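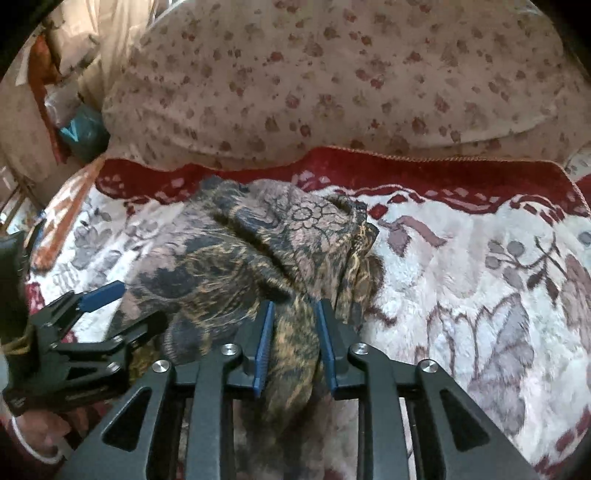
The spec shock is supposed to save me money

7/2/26

So the rules bulletin for next season came out and the big news in the junior and light mini sprint classes at Drinen is a spec shock. Every car runs the same Laaksonen shock on all four corners, sealed, with a sticker on the body, bought through the track. No rebuilds except by Laaksonen. It starts in November with the two winter practice days and it's mandatory from the first points race.

The bulletin uses the phrase "cost saving" in the first paragraph and again near the bottom. I've read it several times and I'd like somebody to show me the saving.

I'll say up front that I'm not against spec parts. We've run a spec tire for years and I think it did what it was meant to do. Before that there were families showing up with three compounds and a tire groover, and a kid on a used set had no chance before he left the trailer. One tire, one compound, done. I grumbled about it then and I was wrong, and I've said so on here before.

But shocks aren't tires. Everybody buys tires anyway. You wear them out and you get more, so making everyone get the same ones costs you nothing extra. Everybody in these two classes already owns shocks. Most of us bought them used, and most of us have them more or less figured out. My set came with the car. I've had them apart on the workbench, I know which one weeps a little, and I know the right rear likes to be a click stiffer than the book says once the track slicks off. All of that goes on a shelf now.

What the sealed set costs

The price in the bulletin is "to be confirmed," which bothers me more than a high number would. If the point of the rule is to save people money, I'd think the money would be the first thing you worked out. What we do know is that a set is four shocks, that you're "strongly encouraged" to carry a spare, and that the rebuild fee is separate.

Then there's the rebuild interval. The bulletin says nine race nights. We have more nights than that in a season, so you're either sending them off in the middle of the summer or you're running tired shocks in the part of the year that pays points. Shipping isn't mentioned. How long they keep them isn't mentioned. If you don't have a second set you're parked, and if you do have a second set then please explain to me again how this is cheaper.

I asked about this at the drivers' meeting and was told most people won't need the rebuild that often. Fine. Then why is it in the rules?

The parity argument

The other half of the pitch is that sealed shocks make the racing closer. They tried it over at Tudcombe and the story is that the fields grew. I've heard this from enough people now that it's treated as fact.

I went and looked. Tudcombe posts all of its results, so you can do this too if you've got a free evening and a pot of coffee. They had 30 different cars sign in at least once in the light class the year before the spec shock, and 34 the year after. That's the growth. Four cars. In that same winter Flarwood closed its oval and went over to mud bogs and concerts, and Flarwood was the next closest track for a lot of those people. Where did we think they were going to go?

I can't prove the shock had nothing to do with it. Maybe it brought in a couple. But if you lose the track down the road and you only pick up four cars, I wouldn't put that in a sales pitch.

As for closer racing, I watched a few of their nights from the fence last summer and it looked like racing at Drinen to me. The same handful of cars checked out and everyone else had a good scrap for fifth. The quick guys are quick with their own shocks and they'll be quick with these. They've got better motors, they keep their stuff straight, and they get to the track early enough to look at the surface before anybody's on it. You can't seal that.
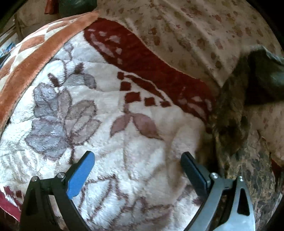
And there's a thing that happens with sealed parts that anyone who's been around spec engine classes has seen. The parts aren't the same. They're supposed to be, and on paper they are, but every batch has good ones and bad ones. So the people with money buy six or eight, put them all on a dyno, keep the best four and sell the others as "like new, one weekend." The rest of us buy those. Under the old rules, if my shock was bad I could open it up and fix it. Under the new ones I'd be breaking a seal and getting thrown out.

When I brought that up I was told the tolerances are very tight. By whom? Has the track put any of them on a dyno? Nobody from tech would say yes or no. I'm not accusing anyone of anything, and Laaksonen makes good stuff as far as I know. I've never owned any. I'd just like one sheet of paper with some numbers on it before I hand over mine.

What I'd have done instead

A claim rule. Put a fair price on a set of shocks, and anybody who finishes on the lead lap can buy the winner's set for that price after the feature. That's it. It costs the track a line in the rulebook and it costs the racers nothing unless somebody gets silly. It's old, people get mad at each other over it, and I've seen a claim end with two grown men yelling behind a tow truck. It still works better than most of what's been tried since.

Or cap it at non-adjustable steel body shocks, any brand. A lot of us would already be legal. You could still buy used and do your own work at home with a kid handing you the tools, and in the junior class I'd say that's half the reason to be there.

I know why a track likes the sealed deal. It's easy to tech. You look for the sticker and you go to the next car. With the size of the tech crew we have, I get that, and I'd respect it a lot more if the bulletin just said so. Call it easier to police and we can argue about whether that's worth the price. Calling it cost saving when the cost says "to be confirmed" makes me wonder who was in the room.

We'll be running next season, before anyone asks. I'm not taking my ball and going home over a set of shocks. I will be keeping every receipt, including shipping, and I'll put the total on here at the end of the year next to what I spent this year on the old ones. So far this year that's seals, oil and one bent shaft, and the shaft was my fault.

If anybody reading this ran the first season at Tudcombe and kept track of what it cost you, please leave it in the comments. Real numbers, good or bad. If it saved you money I'll post that too.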